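Wellwood hand-held gripper, two-finger

A parallel gripper for recording cloth handling by hand. Both fingers are black with a blue pad on the inner face. In July we compared it with the Porum on clothes laid out on a bed.
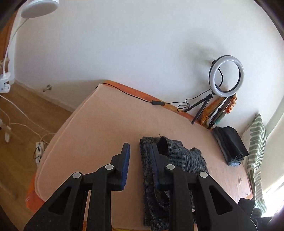
Houndstooth was the hardest cloth to judge, as the small check hides the fold line on video. Hanne Ahonen ran the trial with 2 pad sets, soft and firm.

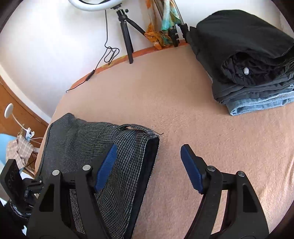
The soft set is our pick for jackets and jeans. The firm set lasts longer and suits towels. Pads are rated for 900 grips and sold in packs of 7.

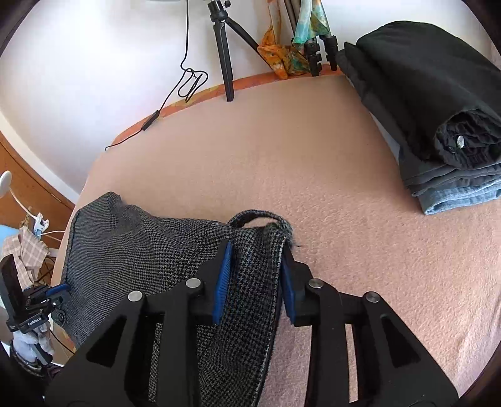
Blue pads either side of a houndstooth edge, folded clothes behind.

Spare pads and pivot pins are in stock. For trade orders, ask for Priya Villanueva.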